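Zellimbridge Bus Riders - Minutes, open meeting
September 20, 2020
Held by phone and at the Jallden hall, doors propped open. Started late, the phone line kept dropping.

Minutes of last meeting
Read and agreed. One correction: route 433 was down as "suspended Sundays", should say "hourly on Sundays". Fixed.

Route 433
Long discussion, took up most of the first half. Evening service still stops too early for people on the late shift at Barredo. Last bus leaves the plant gate before the shift is over, so riders walk to the Jallden Road stop or pay for a cab. Several had done the walk this month. No sidewalk on the stretch past the feed store, ditch on one side, trucks on the other.

City's letter was read out. Says ridership too low after dark to justify a later run. Strong feeling in the hall that this is backwards, of course ridership is low if the bus doesn't come. Point made from the phone that the spring counts were taken when the plant was closed, should not be used at all. Agreed to say so in our answer.

Also asked for in our answer:
- one later run out of the plant gate on weeknights, trial basis, from December
- the printed timetable at the gate to be replaced, it still shows the old summer times
- drivers to wait for the connection from the hospital when it is running behind

Some disagreement over the last one. Riders further down the line don't want a bus that sits at the hospital every night. Wording changed to "wait a short time where possible". Still not loved but it passed.

Petition
Goal was 1000 signatures. Not there yet. Paper sheets are still out at the bakery, laundromat and both pharmacies and nobody has collected them, so the real total is not known tonight. Collect before next meeting please!! Sheets left in the laundromat window have faded and two lines can't be read.

Online form works on phones again. Was asking for a zip code twice. Reported, fixed.

Question whether under-18s can sign. Yes but list them seperately, city may not count them. High school riders are a big share of the morning bus and should be heard one way or another. Suggestion of a letter from the students, left with those who have kids at the school.

Shelters
Three things asked for last time, status as follows.
Jallden Road: bench repaired. Roof still leaks at the back corner, right over the bench, so no one sits on it in the rain.
Hospital: glass panel replaced. Trash can missing now.
Plant gate: no shelter and none planned. City says the land belongs to Barredo, Barredo says the stop belongs to the city. We will write to both in the same letter so each can see what the other one gets.

Light at the plant gate stop is out again. Anyone passing, the pole has a number on it, write it down and call it in. Calls do get logged by pole.

Someone brought up the Urnodov panels, the little solar signs that show the next bus. Trial was at the hospital only. Mixed reports. Fine in daylight, dim by evening, and the time shown was off when the bus was detoured. People liked having it anyway. Ask the city if the trial is being extended and who decides.

Wet weather kit
Loaner umbrellas and a small box for them, to keep at the hall for riders waiting on the 433. Folding type only, the long ones don't fit in anything. Take one, bring it back next trip, no sign-out sheet. Donations welcome, clean and working please, check the ribs. Leave them with whoever is opening up.

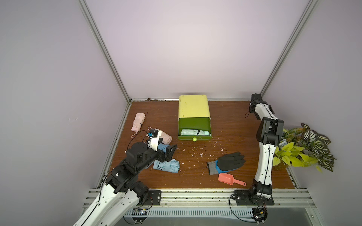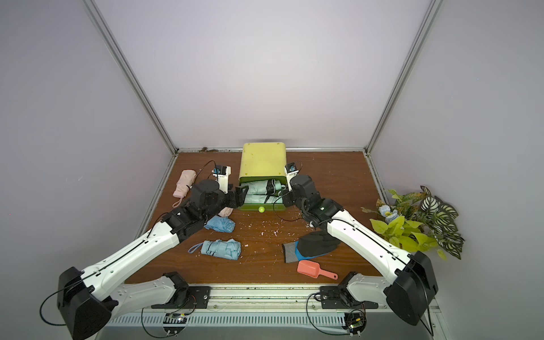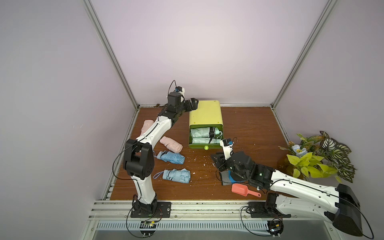
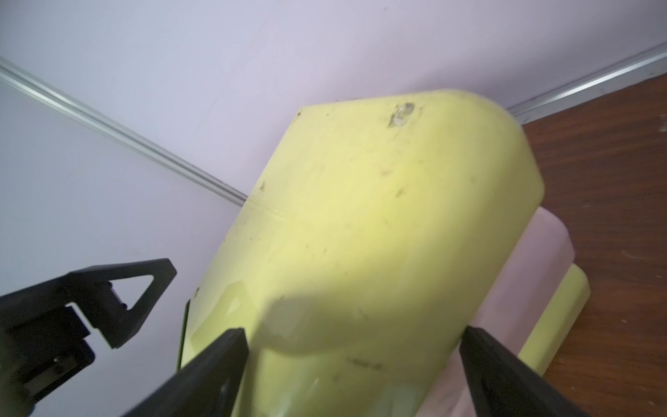
A rider on the phone line asked whether any of this would reach people at the plant gate, as the hall is a long way from there and that is the stop with no roof at all. She said she had stood out there in a downpour twice this month and would have signed anything for a shelter. Fair point, well taken. Agreed the kit should be offered at the gate end too if Barredo will let us leave something in the guard booth. To be raised in the same letter as the shelter. She also asked that the letter mention the standing water at the curb, buses throw it all over whoever is waiting. Added.

Fares and passes
Monthly pass going up 2 dollars from December. Notice was posted at the hospital only, not on the buses. Objection to go in about the notice as well as the price. Seniors pass unchanged for now.

Transfer slips: some drivers take them after the hour is up, some don't. Riders want one rule. Feeling was the lenient rule is better when the connecting bus was the late one. Will ask for it in writing, so people have something to show.

Exact change. Still needed, still a pain. Machine at Jallden Road stop takes cards but eats them in cold weather, or so we heard last winter. If it happens to you get the time and the stop and send it in.

Boarding
Rear door boarding is over, front door again, but the signs haven't come down and people wait at the back door and miss the bus. Ask for signs down this week. Windows open on buses, keep it that way as long as the weather allows, bring a sweater.

Wheelchair ramp on the older buses stuck again on the 433. Rider had to wait for the next one, an hour. Not acceptable. This goes at the top of the letter, ahead of the late run. No disagreement.

Flyers
New flyer wanted, large print, English and Spanish. Draft was too wordy, everyone said so. Cut to the bus number, what we want, where to sign. Black and white only, color costs too much at the copy place. Tape not staples on the shelters, city asked nicely.

Any other business
- Bus stopped short of the pharmacy stop for roadworks, no notice. Works due to finish soon, no action.
- Dog on the morning bus, again. Not ours to deal with, call the number on the bus.
- Thank you card for the driver who is retiring, goes round next time, sign it small.
- Hall needs the chairs stacked agianst the far wall, not by the heater.
- Lost glove, left hand, brown. On the hook by the door.

To do
Letter to city and Barredo: draft out to everybody by email, comments back within the week, then it goes.
Petition sheets: collect and add up.
Pole number at plant gate: call in.
Students' letter: ask at the school.
Flyer: shorter.
Urnodov signs: ask.

Next meeting
Same place, same phone number, code is changing, will be sent out. Ridership numbers if the city sends them in time. Closed when the line dropped for good, people in the hall stayed on a bit to fold flyers.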